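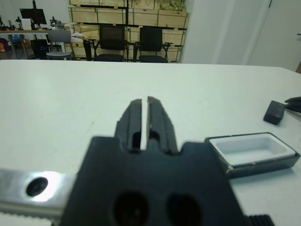 The Laxdal Two-Arm Classroom Kit is a pick-and-place set for school robotics clubs and college project courses. It grew out of a student project at Mitberg, where Sigrún Vídalín's evening class wanted exercises that needed both arms on the same table. The parallel fingers are black, with ridged, stepped edges and slightly rounded tips, and they fit either arm. For the first exercise you need a smooth white tabletop, an open rectangular box and a small black block. One arm works beside the box while the other reaches in from the side to the block. Students usually have it running by the end of the second session.

What is in the kit
2 arms with table clamps
2 parallel grippers with mounting plates
Wrist cameras and cables
Ladero control software, classroom license
Printed course book, 100 pages

The course book starts with homing and jogging a single arm. Handovers come in at chapter four, and the last chapters are set aside for a project of the team's own choosing. Teams entering the Culis student cup in May can use the kit as it comes – the rules allow spare fingers but no changes to the plate.

Set the table up away from direct sunlight and keep chairs outside the reach of both arms. Finger screws should be checked before each class.

Spare fingers are sold in pairs, order number 316. They are the same left and right. Clubs that already own one Laxdal arm can order the second arm alone – ask for the club price and tell us which version of Ladero you are running.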